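Questions I keep getting about the bowl fault

So, I posted one short note about the two-arm sorting sim acting up and my inbox filled right up. I'm putting my answers in one spot so I can stop retyping them! Last edited 29/07/2026.

What went wrong?

The task is simple: cup in the pink bin, bowl in the teal bin. The cup side has been fine. On the bowl side, the left arm would report "released" while the fingers were still pinching the rim. Then the arm backed off and tried to take the bowl with it (and sometimes the bin too, which was a sight).

How often did it happen?

It hit 26 runs before Mi-kyung Shim made me stop and look at the logs. I'd been blaming bad luck. She was right, I was wrong, moving on.

Is this the real cell or the simulator?

Simulator, all of it. We build everything in Kusunano first and only then move over to the bench.

What does the setup look like?

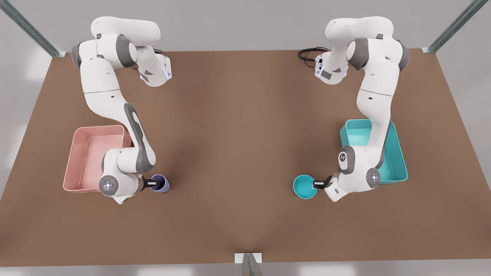
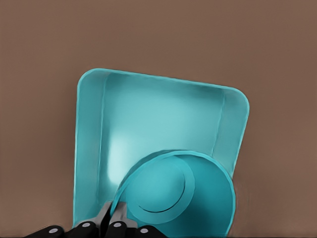
Both from the sim: the two arms at the cup and the bowl, then a close view of the gripper at the bowl's rim.

Did you find the cause?

Mostly! Woo-jin Yoon traced it to run 2771, where the release check was reading the commanded finger width and ignoring the measured one. So the script asked for "open," saw its own request, and happily called it done. We also had the contact friction on the bowl set way too high, which I'll own up to.

Could it hurt somebody on real hardware?

It could, and that's why I've been a pain about it. An arm that thinks its hand is empty plans its next move as if nothing's in there, and a bowl flung off the bench is no joke if you're standing close. The bench version stays locked out until the sim gets through all 11 test cases clean. Please don't ask Brendan Fitzgerald for the key, he'll just send you to me.

I'm on an older copy. What do I do?

Turn off auto-retreat in the task file and step through the release by hand. If you see the fault, send me the log and the run number.

Related items
Why our cup grasp needed 3 rewrites
Setting friction in Kusunano
Lockout rules for the Brarudar bench
Release check patch notes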